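Carroll Rovers 2, Rultine Town 3

I said I wasn't going to write about soccer again until the clocks changed, and then Monday night happened, so forget that.

For anyone new (hi, both of you), Carroll Rovers are the team at the bottom of my road. They play on a field that slopes toward the river, they have one stand with a roof on it and one without, and I have been going since my uncle took me at the age of six and bought me a bag of chips to keep me quiet. I write about them when they make me mad or when they make me happy. Monday did both before halftime.

Kickoff was supposed to be 7:30 but the Rultine bus got stuck behind a tractor on the hill road, so we all stood there in the drizzle until ten to eight watching the substitutes play keep-away. I got talking to a man in a Zurkum scarf who had come to the wrong game. He stayed anyway, and by the end he was yelling at the linesman like the rest of us.

So, the game. New manager Benito Manzano has gone with three at the back, which I was not sold on in August and I'm still not sold on now. It works fine when Aisling Lenihan's kid brother is fit and can cover all that ground on the left. He wasn't fit. He was sitting two rows in front of me with his foot in a boot, eating a sausage roll. Rultine figured out the gap in no time and their winger just kept running into it, over and over, and the first goal came from exactly there. Low cross, tap-in, their fans jumping around under the tin roof. Ugh.

Then we woke up! Pádraig Ó Dubhghaill, who is 36 and has been "retiring" for as long as I've had this blog, got on the end of a corner and headed it in off the bar. I have seen him score that same goal so many times and I will never get tired of it. Right before the break he set up our second with a flick I don't think he meant, though he'll tell you different in the clubhouse. Two-one up at halftime and the tea tasted great.

I should say something about the tea, while I'm here. They've gone up in price again and they've switched to the thin paper cups, the ones you have to hold by the rim with your sleeve pulled down. Bring back the old cups.

Second half was rough. We dropped deeper and deeper and I could feel it coming. Manzano took Pádraig off on the hour, which I understand, the man has knees like gravel, but after that we had no one up front who could hold the ball for more than a second. Every clearance came straight back. Rultine tied it with a free kick that our keeper got a hand to, and then they won it with a few minutes left after a scramble where I swear the ball hit every player in the box plus the post. It was a fair result. I hate typing that.

What bugs me is that this is the same thing as last season. We had 13 games where we were ahead at some point and didn't win. I kept a list in the back of my planner, because I'm great fun at parties. You could put it down to young legs, and a lot of these kids are young, but at some point somebody on the field has to stop, put a foot on the ball and tell everyone to breathe. Right now the only one who does it is Pádraig, and he's done by the hour mark.

My friend Sorcha Madigan thinks they should push Lenihan back into midfield once his foot heals and go back to a plain old back four. I agree with her, which doesn't happen much. We argued about it the whole walk home anyway, mostly about who plays right back, and I think I lost.

Some good stuff, so I don't sound like a total grump. The new kid in goal has a terrific throw on him. The field looked better than I've seen it in years, even with the rain. And the Josix shirts have finally shown up, the green ones with the white collar, and they are gorgeous. Noreen Ó Dálaigh was selling them out of the trunk of her car by the turnstile and I bought a large, which is a little long on me but I'm keeping it.

Next up is Zurkum away, Saturday, three o'clock. It's a long drive and their parking lot is a swamp, but I've already said I'll take a car, so if you want a seat leave a comment below or catch me at the shop. I have room for two more, and you have to be okay with the radio.

Got in soaked, put everything on the radiator and typed most of this with a blanket around me. Going to sleep now. Up the Rovers.

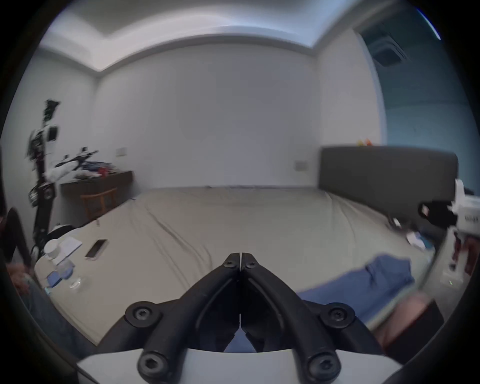
Beige sheet on the big bed, wrinkles and all.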